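Evening Course in Materials and Making
Handout 6: Friction, and why things stay where you put them

Bring this along on Tuesday with your answers to the last sheet. We start at 7 pm in the upstairs room, as before.

Where we got to

Last time we pushed blocks along boards and found that a heavier block needs a bigger push. Double the weight, double the push. Turning the block on its side, so that less of it touches the board, made hardly any difference. Several of you didn't believe it and did it again, and I was delighted! It is a strange result the first time you meet it, and it deserves some stubbornness.

We can now write it down properly. The largest friction force you can get before something slips is

F = μ x N

where N is the force pressing the two surfaces together and μ (say "mew") is a number that belongs to the pair of surfaces. Please notice the word pair. Steel has no μ of its own. Steel on ice has one, steel on rubber has a very different one, and a little oil between them changes everything again.

Two kinds of friction

Static friction acts while nothing is sliding. It is as big as it needs to be, up to its limit. Lean a ladder against the wall at Kadlec Yard and the ground pushes back on its feet exactly hard enough to hold it. Push sideways a bit more and the ground answers with a bit more – right up to the moment it can't.

Kinetic friction (sliding friction) acts once things are moving, and for most dry surfaces it is a little smaller. You know this already from shifting a wardrobe: the hard part is getting it going. The drop from one to the other is also behind squeaky hinges, creaking doors and the sound of a violin. The bow hair grips the string, drags it along, lets go, grips again, hundreds of times a second. I love that one and will play you a recording if the speakers behave.

Worked problem: the crate on the Clutier ramp

A crate weighing 448 newtons stands on level ground. It takes a sideways push of 224 newtons to start it moving. What is μ?

μ = F / N = 224 / 448 = 0.5

Now put the same crate on a ramp of the same material and tip the ramp slowly. At what angle does it slip? The weight splits into a part along the slope and a part pressing into it, and when you divide one by the other the weight cancels out completely. You are left with

tan(angle) = μ

so the crate goes at nearly 27 degrees, and so would a crate of twice the weight. At 20 degrees it stays put. At 40 degrees it is long gone. Try this at home with a coin and a hardback book and you have measured μ with no scales at all.

Holding by squeezing

So far gravity has done the pressing for us. Pick up a book between your two palms and you are doing the pressing yourself, sideways, while friction acts upwards and carries the weight. There are two contact surfaces, so the most you can carry is

W = 2 x μ x N

Halve μ (wet hands, say) and you need twice the squeeze for the same book. Brake pads on a bicycle rim work on the same sum, with the wheel trying to get away instead of the book.
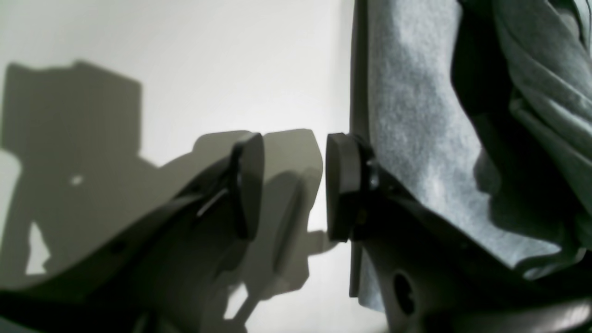
Why does the area not matter?

Put two surfaces together that look perfectly flat and they touch only at the tops of tiny bumps. Spread the load over a wider block and each patch is pressed more lightly, so the bumps squash less. Make the block smaller and they squash more. The true contact area comes out much the same either way, and the friction follows it.

Rubber is the awkward one. It is soft enough to flow into the dips of a rough surface, and its μ tends to fall as you press harder, so there width can help. Treat our formula as a very good rule of thumb with known weak spots.

Questions to try before next time

1. A sledge presses on the snow with 2431 newtons and μ is 0.1. How hard must you pull, on the level, to start it?

2. You hold a jar weighing 6 newtons between two palms with μ = 0.3. Find the smallest squeeze that will do.

3. Walking needs friction. Draw the forces on your back foot as you push off, and mark which way friction points. (Most people get this the wrong way round at first, me included.)

Reading

The Imis booklet, the section on dry surfaces. The Ustamow tables at the back list μ for common pairs – use them for comparing, and expect your own measurements to differ.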